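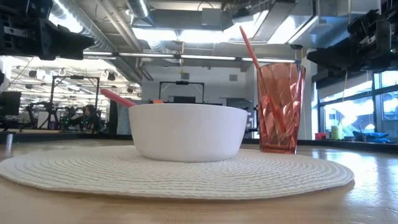 Meal Delivery Plans: Your Questions

Do these plans save money?

Rarely. Gavin Jardine priced five dinners from Koten against the same groceries bought at a regular store, and the store won every time. The welcome discount hides this for a few weeks. Look at the full price before you sign up.

Is the food fresher?

I've seen that claim on every site and proof on none of them. "Packed daily" tells you when a box was closed. It says nothing about when the carrots were picked.

What about the 50 or 60 percent off offers?

Read the small print. Vahidi spreads its discount over several boxes, so you have to keep ordering to get all of it – and shipping is extra.

Can I cancel at any time?

In theory. Mostside wants notice 36 hours before the next order is locked in. Miss that and you pay for another box. Take a screenshot of the cancellation page.

Are the cooking times right?

Add more than you think. The recipe cards seem to assume your onions are already chopped and your oven is already hot.

Is there anyone you would recommend these to?

People who hate shopping and can afford to skip it. Wycliffe Mohamedi likes his and says I'm too hard on them. He may be right, but he hasn't added up his bills either.

Last updated 6/5/23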